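Agua que no se ve: informe final del proyecto sobre consumo doméstico en el barrio Bradetti

Asignatura: Tecnología y Medio Ambiente
Fecha de entrega: 19 de marzo de 2021

1. Por qué elegimos este tema

Cuando empezamos a darle vueltas al proyecto, allá por octubre, teníamos en la cabeza cosas mucho más grandes: los embalses, los ríos, las depuradoras. Pero a medida que íbamos hablando en clase (y también en casa, durante la cena, que es donde salieron las mejores ideas) nos dimos cuenta de que no sabíamos ni cuánta agua gastaban nuestras propias familias. Así que decidimos quedarnos cerca y preguntar a los vecinos de Bradetti, que nos recibieron con una paciencia enorme y, en más de un caso, con galletas.

2. Cómo trabajamos

Preparamos un cuestionario corto, al que llamamos Plovum, y lo repartimos en 13 edificios. Queríamos que se pudiera contestar de pie, en el portal, sin buscar papeles, aunque al final mucha gente prefirió sacar la factura y enseñárnosla. Los que quisieron apuntaron además la lectura del contador por la mañana y por la noche durante tres semanas. Recogimos 129 cuestionarios completos. Hubo otros a medio rellenar que nos dio mucha pena dejar fuera, pero no se podían comparar con los demás.

Los datos los pasamos a una hoja de cálculo por turnos. La primera versión tenía un error bastante tonto: en algunas casas habíamos anotado metros cúbicos y en otras litros, y un metro cúbico son 1.000 litros, de modo que nos salía una familia que gastaba como una piscina municipal. Nos reímos mucho y luego tuvimos que repasarlo todo desde el principio.

3. Dónde se va el agua

La mayoría de las personas encuestadas nos dijo que lo que más gasta es la lavadora. Sin embargo, cuando comparamos las respuestas con las lecturas, el cuarto de baño aparecía por delante una y otra vez, sobre todo en las casas con cisternas antiguas, de las que se descargan enteras aunque no haga falta. A eso hay que sumarle las pequeñas fugas, que no hacen ruido y que casi siempre descubríamos igual: el contador se movía de noche, con todo el mundo durmiendo. 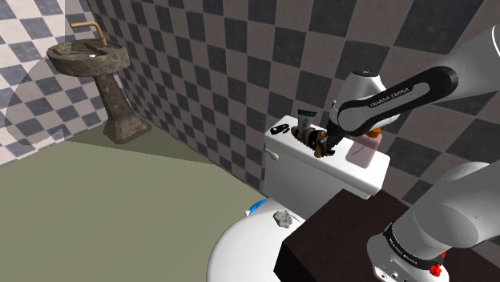

4. La prueba del colorante

Para las fugas de la cisterna usamos un método muy sencillo que encontramos en un cuaderno viejo del laboratorio. Se echan unas gotas de colorante alimentario en el depósito, se espera un rato sin tirar de la cadena y se mira si el agua de la taza cambia de color. A los niños pequeños de las casas les encantó, y en un piso nos pidieron repetirlo con verde.

5. Lo que haríamos de otra manera

Empezaríamos antes, eso seguro. También preguntaríamos cuántas personas viven en cada casa desde el primer día, porque lo añadimos tarde y hubo que volver a llamar a muchas puertas. Y nos habría gustado medir el agua caliente por separado, pero los contadores del barrio no lo permiten y no supimos cómo resolverlo.

6. Agradecimientos

Gracias a la ferretería Ukico, que nos regaló los aireadores para los grifos, a la biblioteca Ross, que nos dejó una mesa todas las tardes, y a todos los vecinos que nos abrieron la puerta. Las tablas completas están en el anexo, junto con el cuestionario en blanco, por si otro grupo quiere continuar el año que viene.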